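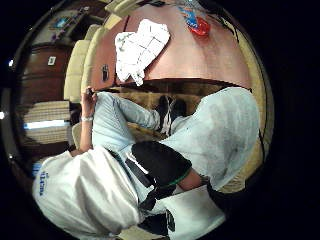
Idholm Mending Library: Frequently Asked Questions

Last updated January 9, 2024

What is the mending library?

A lending collection of sewing and repair supplies, plus a room where you can sit down and use them. We lend hand tools, darning looms, hoops, pressing equipment and sewing machines. The room is open to anyone, member or not, during posted hours.

Do I need to know how to sew?

No. Most people who come in have one thing they want fixed, usually a button, a hem or a hole in the knee of a pair of jeans. Staff can show you a basic running stitch or a ladder stitch at the table. We don't do the mending for you. If you want that, ask at the desk for the list of local tailors.

What does membership cost?

An adult membership is 70 dollars a year and covers everyone at the same address. You can pay at the desk or by mail. If you join partway through the year, your membership runs a full twelve months from the day you sign up.

What can I borrow without a membership?

Anything in the gray drawers: needles, thimbles, seam rippers, small scissors, tape measures and pins. These stay in the building. Thread is free for repairs done in the room. Please cut what you need and put the spool back on its peg.

How long can I keep an item?

Hand tools go out for three weeks. Sewing machines go out for one. You may renew a machine once if there is no waiting list, and there usually is one in December, when people are making gifts and costumes. Members can have 2 machines in a year during that month only if the second loan starts after all holds are filled.

How many items are in the collection?

The catalog lists 2,430 items. That figure includes patterns, which are lent in envelopes and checked for missing pieces when they come back. If a piece was missing when you opened the envelope, tell us and you won't be charged.

Which sewing machines do you have?

We have two models. The Clusel is a plain mechanical machine with straight, zigzag and buttonhole stitches. It handles denim if you use a size 16 needle and go slowly over the seams. The Antal is a heavier machine meant for canvas and bags. You need to take the short machine class before you borrow the Antal -- it is easy to bend the needle bar if you force it.

What should I bring with me?

The item you want to fix, clean and dry. If it has a missing button, bring one of the others for matching. We keep more than 100 kinds of spare buttons in jars, sorted by size and then by color, but we can't promise an exact match.

Can I patch stretchy fabric?

Yes. Use a patch that stretches about as much as the garment does, and sew it down with a zigzag or a herringbone stitch. A straight stitch will pop the first time the fabric is pulled. For T-shirts, a piece cut from another old T-shirt works better than anything sold as a patch. Iron-on patches are fine on jeans but tend to peel from knits after a few washes.

My hole is larger than my hand. Is it worth fixing?

Sometimes. Hold the fabric next to the hole up to a window. If you can see light through it easily, the cloth is worn and the stitches will have little to hold on to. In that case, put a large patch behind the whole thin area and stitch well past the worn part.

Do you accept donations?

We take cotton, linen and wool fabric in pieces of a yard or more, working irons, metal zippers and full spools of thread. We can't take foam, used pillows, opened glue or machines without a power cord. Leave donations at the desk during open hours, not outside the door.

What happens if I break something?

Bring it back and tell us what happened. Broken needles and dull blades are normal wear and there is no charge. For a machine, we charge the cost of parts up to the amount on your loan slip.

Can children use the room?

Children under twelve need an adult at the same table. Older children can work on their own with hand tools. Rotary cutters and irons are for ages sixteen and up.

Is there a second location?

There is a pickup shelf at the Kullura branch. You can collect and return hand tools and patterns there. Machines have to be picked up in Idholm so we can go over the settings with you.

How do I reserve a machine?

Call or stop by the desk with your member number. Holds are kept for three days after we contact you, then passed to the next person on the list.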